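# 木の天板の手入れ よくある質問

最終更新:30/09/2020

家具の貸し出しと手入れを請け負うJedineの作業場に届く質問を、届いた順にほぼそのまま並べ替えて載せています。製品の宣伝文句をそのまま信じない書き方をしているので、「結局どれを買えばいいのか」を期待して読むと肩すかしを食うと思います。

## 買う前・使いはじめ

### 「お手入れ不要」と書いてある木の天板は、本当に何もしなくていいのですか?

その表示を見たら、まず何の塗装なのかを聞いてください。厚い樹脂の膜が張ってあるなら、数年は拭くだけで済むこともあります。オイル仕上げで「お手入れ不要」と言われたら、私なら別の店を見ます。店員さんが塗装の名前を答えられない場合も同じです。

### 自宅のテーブルの塗装がわかりません。見分け方はありますか?

裏側の目立たない場所に水を一滴置いて、しばらく待ちます。玉のまま残れば膜のある塗装、じわっと色が濃くなればオイルか無塗装の可能性が高いです。ただし、この方法を決め手のように紹介している記事はちょっと疑っています。塗り直したばかりのオイル仕上げはよく水をはじきますし、古いウレタンは傷から水を吸います。二、三か所で試して結果がばらついたら、「わからない」として弱い手入れから始めるのが無難です。

### 最初に高いワックスを塗っておくべきでしょうか。

膜のある塗装に塗っても、木には届きません。表面に残ってべたつき、ほこりを呼ぶだけのことが多いです。以前、SandhuというワックスをすすめられたのでうちのウレタンのテーブルにI回だけ使いましたが、乾拭きだけの隣の天板と見分けがつきませんでした。オイル仕上げなら試す価値はあるでしょう。それでも小さい缶で十分です。

## 毎日の掃除

### 水拭きはしてもいいですか?

固く絞った布ならかまいません。「木に水は厳禁」という人もいますが、食卓を水拭きせずに暮らすのは無理があります。気をつけたいのは水が残ることで、コップの底の輪や、濡れた布巾を丸めて置いたままにするのがいちばん傷みます。拭いたら乾いた布でもう一度。これで足ります。

### アルコールで毎日拭いています。問題ありますか?

今年はこの質問がとても多いです。塗装によっては白く濁ったり、つやが抜けたりします。ラッカーやシェラックなら避けてください。ウレタンは比較的強いものの、毎日かけて何年もつかについて、私は自信をもって答えられません。中性洗剤を薄めて拭き、水拭き、乾拭きという順番のほうが安心です。

### メラミンスポンジは使えますか?

あれは細かい研磨材だと思ってください。汚れと一緒に表面も削ります。つや消しの天板が一部分だけてかてかしてきたという相談は、たいていこれが原因です。

### 木目に沿って拭けと言われましたが、意味はあるのですか?

ただの水拭きなら、どちらでも大差ないと思います。意味が出るのは紙やすりをかけるときとオイルを塗るときで、木目を横切った細い傷は、オイルが入ると急に目立ちます。波打った木目の板はどちらが「沿う」方向なのか迷いますが、全体の流れに合わせておけば困りません。

## しみ・傷・へこみ

### 輪じみにマヨネーズが効くというのは本当ですか?

白い輪じみなら、油分で目立たなくなることはあります。消えたのか隠れたのかは別の話で、ひと月ほどで戻ってきたという声も届いています。同じことをするなら、においのない家具用オイルのほうがいいでしょう。黒い輪じみは鉄分と反応していることが多く、マヨネーズでは動きません。

### へこみに濡れ布巾とアイロン、よく見ますが安全ですか?

無垢材でオイル仕上げなら、わりと素直に戻ります。木の繊維が切れていないことが条件なので、角でえぐった傷には効きません。突き板の天板にやると接着が浮くことがあり、直しに出すほうが高くつきます。厚みや材のわからない天板にはすすめません。

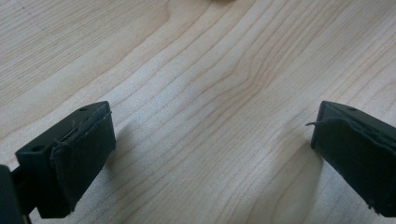
紙やすりについても同じように慎重でいてほしいのです。淡い色の天板は一か所だけ削ると、そこだけ白っぽく抜けて見えます。傷そのものより、直した跡のほうが気になるという結果になりがちです。浅い傷なら、斜めから光を当てたときにしか見えないこともあります。削る前に、朝と夜の両方で見てから決めてください。

### 補修ペンの色が合いません。

合わないのが普通だと思ってください。「メープル」「ナチュラル」といった色名はメーカーごとにばらばらで、Istentの補修ペンは全23色ありますが、それでも淡い木の黄みにぴったりのものは見つけられませんでした。一段薄い色を選んで、細い線で木目をなぞるように足すとなじみます。濃い色から始めると後戻りができません。

### テーブルに硬いものを置くときは、必ず敷物がいりますか?

底がざらついたもの、引きずる癖のあるもの、熱いものには敷いてください。それ以外は好みです。透明なビニールマットを敷きっぱなしにする方も多いのですが、夏場に塗装と貼りついて、はがすときに跡が残った例があります。フェルトも万能ではなく、砂粒を噛んだまま動かせば紙やすりと変わりません。ときどき裏返して見るくらいはしたほうがいいです。

## オイルの塗り直し

### 年に何回塗ればいいですか?

回数で決める理由がわかりません。缶に「年四回」と書いてあれば缶はよく売れるでしょうが、水を落としてまだはじくなら塗らなくていいのです。うちの作業台は、前の塗り直しから一年以上そのままです。

### どのくらいの量が必要でしょうか。

四人掛けの天板で、およそ28mlでした。手元のFluvicoは546ml缶で買ってしまい、ほとんど余っています。薄く塗って、余分をしつこく拭き取るのがこつです。べたつくという相談は、ほぼ拭き残しです。

### 拭き取りに使った布はそのまま捨てていいですか?

これだけは疑わずに守ってください。乾性油のしみた布は丸めておくと自然に発火することがあります。水に浸してから、自治体の決まりに従って処分します。

### 季節は関係ありますか?

梅雨どきは乾きが遅いので避けています。10月は窓を開けておけるので、塗るなら今ごろが楽です。

## 依頼について

### 写真を送れば、しみが取れるか判断してもらえますか?

おおよその見当はつけられますが、写真だけで「取れます」とは答えません。塗装の種類、いつできたしみか、すでに試したことの三つを書き添えてください。特に、試したことは全部お願いします。

### 整理番号262のテーブルはまだ借りられますか?

天板の塗り直しが終わるまで貸し出しを止めています。再開の日は未定です。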